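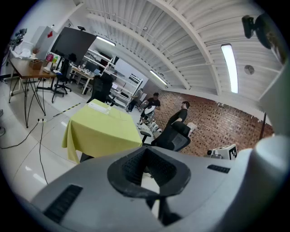
Why spend a whole session on coordinate frames, Ilse Geerts wanted to know at the end of last week, when the library already converts between them for you? The library does convert between them. It will also convert from the wrong one to the wrong one, very quickly and without complaint, and hand you a pose with a great many decimal places. Most of the Lavness bug reports I have read come down to this, including several of my own.

Session 7: From camera view to gripper path

Read before class: the Lavness notes on frames and the first half of the Skasar log format page. The second half of that page describes a version we don't use. Skip it unless you enjoy regret.

Where we are

Last session we treated the camera as a box that gives out images and the tracker as a box that gives out poses. Today we open both. By the end you should be able to take a Skasar log from a hand-held gripper, get a camera path out of it, turn that into a gripper path, and say with a straight face how far you trust each part of it.

The planning group will do something with your paths in session 12. They will assume the paths are good. Please keep this in mind while you are tempted to smooth everything.

1. Lens first

Our lens is very wide. Wide is good for tracking: more of the room stays in view when the hand turns, and a feature that stays in view is one the tracker doesn't have to find again. The price is that straight things come out bent. The brick wall on the right of the opening view bends, and I can promise that the bricklayer is innocent.

The pinhole model from session 2 will not do for a lens like this. Use the fisheye model, and use the calibration file that goes with the camera that made the log. Skasar stores the camera's serial number in the header for this exact purpose. It doesn't check it for you. People copy a calibration file from one folder to the next until it has become a sort of family recipe, and the first sign of trouble is that paths shrink near the edge of the view and swell in the middle.

A quick test: undistort a single image and lay a ruler along something you know to be straight. Ceiling beams are good, and so are tile joints. If the line still bows, stop there. Nothing further down the chain will fix it, though plenty further down the chain will hide it.

2. Mask the tool

A camera mounted on a gripper sees the gripper. It sees it all the time, in the same place, with lovely sharp edges. A feature tracker loves this. Given a free choice it will pick vent slots and housing edges over anything in the room, notice that they never move, and report that you are standing still. You can walk the whole length of the lab and be told, with high confidence, that you haven't left your chair.

So we mask. The mask is a black and white picture the same size as the image, white where the tracker may look. Points to watch:

The mask for the fixed housing can be drawn once per camera mount. Redraw it when someone has had the mount off, even if they say it went back in the same place.

Fingers move. Mask the whole area they can sweep, open to closed, and accept the loss.

The gap between the fingers is a trap. You can see a bit of floor through it, which looks like free information. In practice that patch comes and goes with every grasp, and when it comes back it may hold an object traveling with the hand. Mask it too.

Leave a margin. The edge of the housing throws a soft shadow on nearby things, and the tracker is not too proud to follow a shadow.

Students always worry that the mask eats too much of the image. With a narrow lens they would be right. With ours, the tool takes the bottom and the room above it is still plenty, provided there is something in that part of the room worth looking at.

3. What is worth looking at

The tracker wants corners and texture that stay put. A brick wall is close to ideal. Shelving full of assorted gear is fine as long as nobody tidies it in the middle of a take. A plain tiled floor is weak, and worse than weak when the tiles repeat, because one joint looks much like the next and the matcher will cheerfully step over by a tile.

A plain cloth on a table is nearly blank to the tracker in its middle. All the useful points sit along the hem and the folds, and the folds shift when somebody leans on the table. If your tracked points are crowding along the edge of the cloth, expect the pose to wobble as soon as the hand goes down to pick something up.

People are the other problem. They have texture, they hold still long enough to be taken for furniture, and then they walk off. The same goes for chairs on wheels and for a humanoid with someone bending over it. The outlier step in Lavness deals with these well when they are a small share of the points. It deals with them badly when the hand is low and close and a person is most of what is left above the mask. Look at the share of rejected points over time. A slow climb followed by a sudden drop often means the tracker has changed its mind about which part of the world is the part that moves.

4. Markers and scale

A single camera gives you the shape of a path and leaves the size open. Something has to supply the size. In our setup that is the inertial sensor, with the square markers as a check.

A marker of known width, seen well, gives you a full pose relative to that marker. Seen badly, it gives you two poses, and the solver picks one. The bad cases are a marker far away, small in the image, or close to face on, which describes most markers that have been put down at floor level by a wall and then viewed from hand height across a room. Treat a distant marker as a witness who was there but didn't have their glasses on. Use it to tell you that you are in the right room. For scale, walk up to it at the start of the take and again at the end.

Check the marker width in the config against the printed one. The printer at Texier has a setting called "fit to page," and it has cost this course more hours than any theorem.

5. From camera path to gripper path

You now have the camera in the world frame. The planner wants the grasp point, which sits out between the fingertips. The step from one to the other is a fixed transform, worked out once per mount. Write it as grasp point in camera frame. Say it out loud with both names in it. A transform with only one name is a rumor.

Chain them in order: world to camera, then camera to grasp point. If the result puts the grasp point behind the operator's shoulder, you have used an inverse. If it is right at the start of the take and drifts whenever the wrist turns, the rotation part of the fixed transform is off. If it is off by the same amount in the same direction whatever the wrist does, look at the world frame instead.

Finger opening is logged on its own clock. Line it up with the images by finding a moment when the fingers shut and matching it in both streams. Do this at both ends of the log. Clocks that agree at the start have been known to grow apart, like everyone else.

6. Before you hand a path to Preremia

Preremia is a planner, and planners are trusting. It will take a path with a jump in it and faithfully ask the arm to jump. Run the checks in the course folder and then look at the path yourself, played back over the images. The checks catch jumps and gaps. They don't catch a path that is smooth, tidy, and slid sideways off the table.

Do not smooth before checking. Smoothing turns a jump you can see into a swoop you can't. If you must smooth for the plot, keep the raw file and say so in the caption.

Exercise for next time

Work in groups of 4. Take the shared log and run Lavness on it with no mask, with the housing mask only, and with the full mask. Plot the camera paths on one set of axes. The no-mask run may refuse to leave the origin, in which case plot it anyway; a dot is a result.

Then swap in the calibration file from the other camera, run the full mask again, and write half a page on how you would have noticed if I hadn't told you. Groups that would not have noticed should say that. It gets full marks, and I would like to know who you are before session 12.

Hand in the plots, the half page, and your mask file. Name the mask file after the mount. Last term I received a folder of files all called mask_final, and one called mask_final_real, which was blank.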